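Skeker部、手持ちグリッパーの練習会をのぞいてきました

更新日:24/09/2025

こんにちは、広報を手伝っているKusum Gargです。今回は学生ロボットサークル「Skeker」の練習にお邪魔してきたので、そのご報告です。短くまとめるつもりが、書いてみたら意外と長くなりました(すみません!)。

Skekerは今、10月に開かれる学生大会「Flulsideカップ」に向けて準備の真っ最中。参加メンバーは14人で、半分くらいはこの春に入ったばかりの新人さんです。ロボットの大会というと、機械がウィーンと動いているところを想像しますよね。私もそうでした。ところが部室に入ってみると、みんな手でグリッパーを握って、コップをつかんだり、ふきんをたたんだりしているんです。人が道具を持ってお手本の動作をやってみせて、その記録をあとでロボットに覚えさせる、という流れだそうです。

部長のLingyun Fangさんに、今どのくらい記録がたまったのか聞いてみました。

「全部で561本です。でも使えるのはもっと少ないですね。途中で落としたり、手がぶれたりしたのは外すので」

561本!一本ずつは短くても、それを全部人の手でやっているわけです。しかも使えるかどうかは、あとで一本ずつ見返して決めるとのこと。この見返し係がUmesh Tomarさんで、前の日は148本を一気に見たと言っていました。さすがに夢にコップが出てきたそうです。

今年の課題は「片づけ」。テーブルの上に置かれた小物を、決められた場所に戻していく競技です。去年は箱に入れるだけだったのが、今年はたたむ、立てる、重ねるが加わって、ぐっと難しくなったとか。去年のSkekerの成績は100点満点で77点。悪くない数字に見えますが、Lingyunさんはかなり悔しかったらしく、「布で全部持っていかれました」と三回くらい言っていました。

その布の特訓を、私もやらせてもらいました。ハンカチの角をつまんで、反対側の角に合わせる。それだけです。それだけなのに、できないんですよ!指なら布の厚みがわかるのに、グリッパーを通すとさっぱりわからない。つまんだと思ったらつるっと逃げるし、二枚いっぺんにつまんでしまうし。横で見ていた一年生のBronisława Adamczykさんが「手首じゃなくて肘から動かすといいですよ」と教えてくれて、少しだけましになりました。私の記録はもちろん採用されていません。

Bronisławaさんは入部するまで工具もろくに触ったことがなかったそうですが、今では布の課題でいちばん頼りにされているとか。もともと洋裁が好きで、「布の機嫌」がなんとなくわかるんだそうです。こういう人が部にいるのは強いですよね。

それから、二人で組む練習も見せてもらいました。グリッパーを持った人がもう一人加わって、片方が物を押さえ、片方が動かすというやり方です。
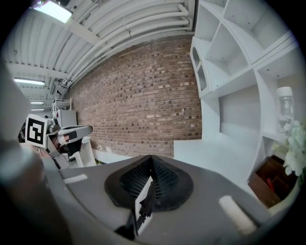
息を合わせるのがとにかく大変で、最初のころは声をかけ合っても先端どうしをぶつけてばかりだったそうです。今は「はい」「どうぞ」のふた言だけで進めるのが部の決まりになっていて、聞いていると餅つきみたいでちょっと楽しい。私が行った日は、袋の口を一人が広げて、もう一人が中に物を入れる練習を何度も繰り返していました。

指導役のDidier Moulin先生は、あまり口を出さない方針のようです。帰りぎわに勝算を伺うと、「布しだいですね」とひと言。やっぱり布なんですね。

大会の会場はChmielewskaホールで、観覧は無料です。競技のほかに、手持ちグリッパーを試せる体験コーナーもSkekerのメンバーが担当します。小学生から参加できるそうなので、ご家族でもぜひどうぞ。私ももう一度ハンカチに挑戦するつもりで、家で肘の動かし方を練習しています。

なお、部では見返し作業を手伝ってくれる学生さんを募集中です。経験は問わず、放課後に一時間からでも大歓迎とのこと。興味のある方は、部室に直接来るか、Umeshさんまで声をかけてください。大会の結果が出たら、またこのページでお知らせします。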